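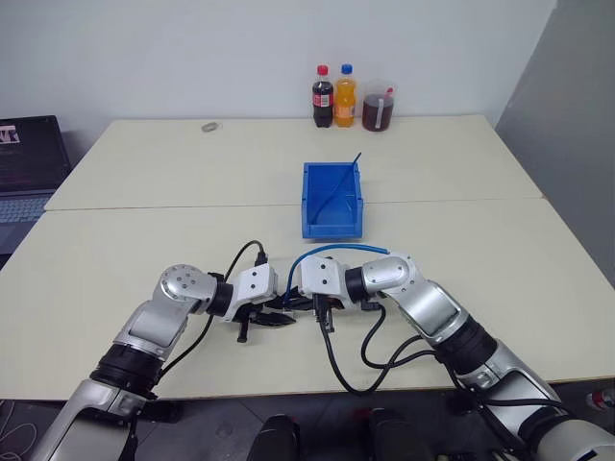 ## A month of holding a robot's hands

I've been promising a few of you a proper update since the spring, so settle in with something hot, because I have a feeling this is going to be one of the long ones.

As of June I have been working in the arms room at Flotevden for a whole month, and my job (when my mother asks, she asks most weekends, and I have yet to give her an answer she likes) is to show a robot how to do things. I don't write the code. I sit or stand behind two arms, I move them by remote control through some small chore on a table, the computer remembers what I did, and then I do it again. And again! The blue bin has been the middle of my working life for most of that time. I have started seeing that blue in my sleep, and I very nearly bought a washing-up bowl in the same shade last week before I caught myself.

The task we call "stick in bin" sounds like nothing at all. One arm picks up a thin blue stick, the two grippers come together so it can be passed across, and the second arm lowers it into the bin. You or I would do it while talking about something else. With the arms it took me the best part of an afternoon to do it once without having to stop, and when I finally managed it I looked round for someone to tell and they had all gone for tea.

## What it feels like

The controls are a pair of smaller arms that you hold, one in each hand, and the big ones copy whatever you do. It's lovely for about ten seconds. Then you try to pick something up and find out how much of ordinary life you do by touch. I can't feel the stick. I can't feel the bin either, and the first time I set a gripper down on its rim I carried on pushing quite cheerfully until the table shifted and Catinca reached past me for the stop button.

Catinca Rusu is the one who trained me, and she has been at this far longer than I have. She has very quiet hands. I don't know how else to put it. When she drives, the arms seem to have all the time in the world, and when I drive they look as though they're late for a train. She told me on my first morning to breathe out on the way down, which I took for a bit of nonsense, and I now do it every single time, including when I put the shopping on the counter at home.

What surprised me was how much of my own fidgeting the robot picks up. We trained it on an early batch of mine, 70 goes at the stick, and it learned the job after a fashion, but it also learned to pause halfway to the bin and give a little wobble. I'd been doing that without knowing. I was waiting to see whether the stick was going to slip, and the robot, which had no idea why, had decided that a wobble was part of the recipe. I was rather touched, if a bit embarrassed. My nephew walks exactly like my brother and I suppose it's the same sort of thing.

So we threw out 27 of that batch, the worst of the ditherers, and I did them over again, slower but without stopping. Slow is fine, by the way. Stopping is what causes the trouble.

## Bits and bobs I wish I'd known sooner

A couple of you who are starting at the Rirkham site asked me for advice, and I'm hardly an expert, but these have helped me.

- Look at the camera view before you begin, and go by that. If I stand up and peer over the arms I can do the job beautifully, but the robot only gets what its own camera gives it, so I've taught it something it can't see to do.
- Move the bin a little between goes. I kept setting it down in exactly the same place (I like things tidy) and Catinca kept coming along behind me and nudging it.
- Keep an eye on the cables. They hang in loops by the grippers, and when both arms turn inwards at once there is less slack than you'd think.
- Open the fingers wider than feels polite.
- If you drop something, stop the recording, mark it as a bad one and start afresh. I spent days trying to rescue drops in the middle of a go. We do record rescues sometimes, on purpose, but they go in a folder of their own.
- Eat lunch. I did an afternoon on two biscuits once and every recording from it was rubbish.

The handover is still the hardest part for me. Both grippers have to come close together over the table with only a narrow gap between them, and there's a moment when each of them has hold of the stick and neither will be the first to let go. It puts me in mind of two people with a restaurant bill. My trick, for what it's worth, is to close the second hand, count to two under my breath, and only then open the first. Catinca doesn't count. She says she did once, years ago at Acheampong, and that it wore off by itself.

## The drinks

I should say a word about the far table, where the bottles live. There's a cola, an orange, and a measuring jug with something dark reddish-brown in it, all lined up along the wall, and they are for the next task, which is pouring. I have been looking at them over the top of the bin for days with a certain amount of dread. A dropped stick is a dropped stick. A dropped jug is a mop and a long talk with Zadanura, who own the building and are very fond of their floors.

We did try a dry run with an empty cup, just going through the motions, and I was pleased with how the tipping went. Your wrist knows more about pouring than you do. The trouble is tipping back again, which I do too sharply, and I can already picture where the last mouthful will end up. I've been practising at home with the teapot, slowly, watching my own elbow, and the tablecloth has been through the wash more than once.

I do like it, though, more than I thought I would. There's a good sort of tiredness at the end of the day, in the shoulders mostly, and a bit behind the eyes. And there was one go late on, after I'd redone the bad ones and we had trained it again, when I let go of the controls and stood back and it did the whole thing by itself – picked up the stick, passed it over, popped it in the bin – with no wobble. Then it missed the next one completely and put the stick down beside the bin with enormous care. I clapped anyway.

Pouring starts as soon as the new cups turn up. If anybody has a good method for getting orange squash out of linen, please leave it in the comments, and I'll write again when I've something to show for it.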